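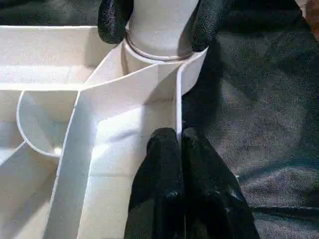 Grout haze on a mosaic table top, and is it too late to seal it?

Posted in Crafts and Making

Sang Tăng

Hi all, first mosaic so be gentle. I've done the top of an old round garden table in broken crockery (mostly charity shop plates from Fothergill, the blue and white sort, plus a few bits of green glass for the leaves). Took me most of the summer and I was dead pleased with it until I grouted it last night.

I used a grey powdered grout from Rekis, mixed it as per the packet, smeared it all over, waited 30 minutes like it said, then wiped off with a damp sponge. Looked lovely. Went to bed. Came down this morning and the whole thing has a cloudy film on it, and the green glass looks like it's been in the sea for a year. I've tried a wet cloth, then washing up liquid, and it goes away while it's wet and comes straight back as it dries. There are also some hairline cracks where the gaps are widest, near the rim.

So, how do I get the film off without wrecking the grout? Do the cracks matter if it's going to live outdoors? And I've got a bottle of Udent sealer ready to go, should I put it on now or is that going to trap the cloudiness underneath? The board is exterior ply if that helps. It's in the kitchen at the moment and I'd like my kitchen back!

pebbledash_pam

Oh you poor thing, we have all stood there in our dressing gowns looking at that film. It's just grout haze and it comes off, so don't panic, and please DON'T seal it yet, you'd be locking it in.

Leave the wet cloth alone for now. Get an old cotton T-shirt or a pair of tights (really, tights are brilliant) and buff it completely dry, little circles, quite firm. Give it a good 10 minutes in one patch before you decide whether it's working. If it's only a day old I'd bet most of it lifts just like that. For the stubborn bits on the glass I use a wooden lolly stick round the edges and then back to the tights.

If you still have cloudy patches after all that, wait until the grout has properly cured, so give it a week or so, and then get a proper haze remover from a tile shop and follow the bottle. Try it on a corner first. People will tell you to use vinegar. I did that on a house number once and it ate into the grout and left it sandy, and I had to rake it out and start again.

The other thing is doing the mess somewhere you don't mind. I cover everything when I grout, big sheet of plastic right over the worktop and hanging off the front, and keep all the bottles off to one side where I won't elbow them.

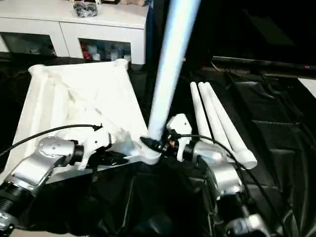 Black plastic sheet over the work surface, bottles out of the way in the cabinet.

Then when you've finished you let the drips go hard, shake it off outdoors and fold it up for next time. Same goes for sponges: two buckets, one for the first rinse and one for the second, and never ever down the sink. My brother-in-law put a bucket of grout water down his and the plumber's bill was more than the bathroom tiles.

Post a photo when it's shiny, I love a blue and white one.

tilesandtides

Agree with Pam on the buffing. On the cracks, hairlines near the rim usually mean the mix was a bit wet or it dried too quickly (was it near a radiator or in the sun?). Wider gaps shrink more too. You can mix up a small amount, stiffer this time, like thick peanut butter, dampen the cracks, and press it in with a gloved finger. Cover it loosely with cling film overnight.

I would fix them before it goes outside. Water gets in, freezes, and come February you have plates popping off. I lost half a birdbath that way at our old place in Bivotlow.

Then sealer last of all, once it's cured and bone dry. Two thin coats, wiping the excess off the china each time. And do the edge and the underside of the ply, which everyone forgets. Even so I'd bring it into the shed for winter.

gaz_on_the_allotment

Just leave it out in the rain, mine went off on its own eventually. Mine was a stepping stone though so I wasn't that fussed.

Sang Tăng

Tights worked!! Not perfect on the glass yet but you can see the green again. Will do the cracks tomorrow evening and leave the sealer shut until it's all cured. Thanks both, and Gaz.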